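Ulau Wollwaschmittel, flüssig, Flasche mit 1000 ml
Aus dem Hause Vullier
Stand dieser Seite: 25.06.2023

Schön, dass Sie zu uns gefunden haben! Wer Strick liebt, kennt das kleine Zögern vor der Waschmaschine, und genau für diesen Moment haben wir Ulau ins Sortiment genommen: ein mildes Flüssigwaschmittel für Pullover, Strickjacken, Schals, Mützen, Decken und all die Stücke, die man lieber dreimal lüftet, bevor man sie einmal wäscht. 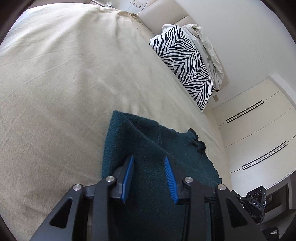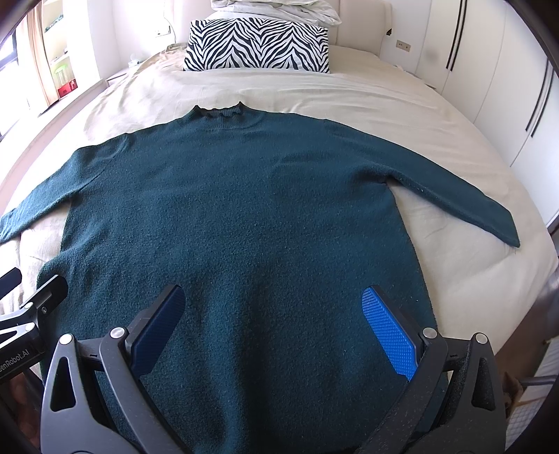

Für welche Fasern ist Ulau geeignet?

Für Schurwolle, Merino, Alpaka, Mohair, Kaschmir und Seide sowie für Mischgewebe mit Baumwolle oder Kunstfaser. Für Leder, Fell und Stücke, deren Pflegeetikett nur die chemische Reinigung erlaubt, nehmen Sie es bitte nicht.

Was drin ist und was wir weggelassen haben

Ulau kommt ohne Enzyme aus, die tierische Fasern angreifen könnten, und auch ohne Bleiche und optische Aufheller. Ein wenig Wollfett (Lanolin) ist dabei, gerade so viel, dass sich die Wolle nach dem Trocknen wieder geschmeidig anfasst und nicht klebrig wird. Beim Duft haben wir lange hin und her überlegt. Mhairi Nisbet, die bei uns den Einkauf macht, wollte zuerst gar keinen, und ein paar Stammkundinnen wünschten sich Lavendel, und so gibt es Ulau nun eben in beiden Varianten: Lavendel ganz zart und neutral völlig ohne Parfüm. Die neutrale Flasche hat einen weißen Verschluss, die mit Lavendel einen hellvioletten.

Von Hand waschen

Füllen Sie das Becken mit handwarmem Wasser und geben Sie zwei Verschlusskappen Ulau dazu, bevor das Kleidungsstück hineinkommt. Kurz verrühren, dann den Pullover untertauchen und sanft durchdrücken. Bitte nicht rubbeln und nicht wringen, auch wenn es einen in den Fingern juckt! Eine kurze Weile einweichen genügt, anschließend mit Wasser derselben Temperatur ausspülen, bis kein Schaum mehr kommt. Wolle mag keine Temperatursprünge, und wenn ein Pullover verfilzt, lag es sehr oft daran, dass nach dem warmen Bad das eiskalte Wasser direkt aus der Leitung kam.

In der Maschine

Moderne Wollprogramme sind viel besser als ihr Ruf, und wir waschen selbst fast alles damit. Stücke auf links drehen, Knöpfe und Reißverschlüsse schließen, Empfindliches in ein Wäschenetz legen und die Trommel höchstens zur Hälfte füllen. Eine Verschlusskappe ins Hauptwaschfach reicht bei weichem Wasser, bei hartem nehmen Sie zwei. Weichspüler lassen Sie bitte weg, er legt sich um die Faser und nimmt ihr das, was Wolle so angenehm macht. Schleudern darf ruhig sein, nur eben mit niedriger Drehzahl.

Trocknen

Rollen Sie das gewaschene Stück in ein großes, trockenes Handtuch ein und drücken Sie die Rolle der Länge nach aus. Danach auf einem zweiten Handtuch oder einem Trockengitter flach ausbreiten, in Form ziehen und in Ruhe lassen, weit weg von Heizung und praller Sonne. Bei dickem Strick lohnt es sich, am nächsten Morgen zu wenden und die Unterlage zu wechseln. Und wenn die Bündchen ein wenig ausgeleiert sind: im feuchten Zustand mit den Händen zusammenschieben, so trocknen sie deutlich straffer.

Flecken

Ein Tropfen Ulau pur auf die Fingerspitze, vorsichtig auftupfen, kurz warten und dann wie gewohnt waschen. Bei kräftigen Farben testen Sie bitte vorher an einer verdeckten Stelle, am besten innen am Saum. Gegen Rotwein hilft schnelles Abtupfen mit kaltem Wasser, und bei altem Kerzenwachs verweisen wir ehrlicherweise an die Reinigung Ihres Vertrauens.

Aus unserer Post

"Ich habe den Pullover meines Vaters jahrelang nicht zu waschen gewagt. Jetzt hat er sein zweites Bad in Ulau hinter sich und sitzt wie vorher. Der Verschluss könnte allerdings leichter aufgehen." (Craig Ogilvie)

Lieber Herr Ogilvie, das mit dem Verschluss haben wir weitergegeben! Ab Juli werden die Flaschen mit einer griffigeren Kappe abgefüllt, Restbestände mit der alten Kappe verkaufen wir vorher noch ab. Das Waschmittel darin ist dasselbe.

Daten auf einen Blick

Artikel: Ulau Wollwaschmittel, flüssig
Inhalt: 1000 ml
Varianten: Lavendel / neutral
Reichweite: etwa 89 Handwäschen in kleinen Becken bei weichem Wasser
Lagerung: kühl, aber frostfrei, aufrecht stehend
Haltbarkeit nach dem Öffnen: siehe Aufdruck auf dem Rückenetikett
Gebinde für Wiederverkäufer: Karton mit 8 Flaschen

Passend dazu

Wäschenetz Bosman, feinmaschig, in zwei Größen. Das kleinere nimmt Mützen, Handschuhe und Socken auf, ins größere passt ein dicker Herrenpullover, ohne dass man stopfen muss.

Wollkamm Prerivbridge gegen Knötchen und Fusseln. Bitte nur auf vollständig trockenem Strick verwenden, die Fläche mit der anderen Hand leicht spannen und immer in eine Richtung arbeiten.

Versand und Rückgabe

Wir verschicken Ulau aufrecht im gepolsterten Karton, mit Papier und ohne Folie. Ungeöffnete Flaschen nehmen wir gern zurück, und sollte unterwegs doch einmal etwas auslaufen, genügt eine kurze Nachricht mit Ihrer Bestellnummer. Wir schicken dann Ersatz, die kaputte Flasche dürfen Sie zu Hause entsorgen.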